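Dendum Papers > Household Studies > Issue 5 > Section 4

October
Korkor Opoku and Senyo Odoi

4. Does a clear surface make people fold?

4.1 The claim

Advice on keeping clothes in order nearly always starts with the surface. Clear a table or a desk, we are told, and the folding will follow. Agbeko's handbook for Clavdale tenants puts this on its first page and repeats it in every chapter after that. We could find no test of it there. The handbook leans on letters from readers who had already cleared their tables and were pleased with them, and pleased readers are the ones who write letters.

We are not saying the advice is wrong. A shirt is hard to fold in midair, and most of us have tried it on a bed and given up. But a surface that is good for folding is also good for dropping things on, and the handbook treats only the first use as real.

4.2 What the diaries can and cannot show

The Mernavance diaries were kept by 66 households and hold 2,168 entries on clothing left outside a closet, drawer or hamper. Each entry gives the garment, the place and the time of day. Atinga read these entries as support for the clear-surface rule, pointing out that homes with a free desk or table reported more folding. They did. They also reported more garments left in a heap, a result she puts in a footnote.

Our trouble with the diaries goes further than that. People wrote down what they noticed, and a coat on the back of a chair may stop being noticed after a day or two. A jacket in the middle of a desk is in the way of work, so it gets written down. Some of the difference between homes may be a difference in what annoyed people. Osei, who coded the entries with us, thinks this effect is small. We are less sure, and the diaries alone can't settle it.

There is also the matter of what counts as folded. One household used the word for anything laid flat. Another kept it for sleeves in, collar up, edges matched. We left their words as they were, and so we place little weight on the folding totals.

4.3 The shape of a heap

Soft outer garments are the hardest case for the rule. A stiff shirt keeps some of its form when it is put down and half suggests its own creases. A soft jacket does not – it bunches, and the hem or a cuff may be the only part a person can find without lifting the whole thing. Figure 4 gives a case of this kind, a brown garment crumpled on a desk with part of it hanging a little over the front edge. 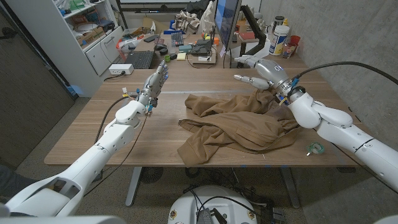 Figure 4. Crumpled garment on a wood-grain desk, with a small roll of tape near the front edge and a power strip toward the rear.

Atinga would call such a desk ready for folding. We would ask how much of it a jacket needs once the sleeves are spread, and whether the small items that live on desks get moved first or worked around. The Amegashie guide allows for this with a box drawn on the tabletop, but the box suits a T-shirt and little else. The diaries don't record table sizes, and we regret not asking for them.

Until someone does, we would treat the clear-surface rule as a habit that suits some homes. The next section turns to hooks, where the evidence is thinner still.

Contact the editors | Copyright Dendum Papers | Back to top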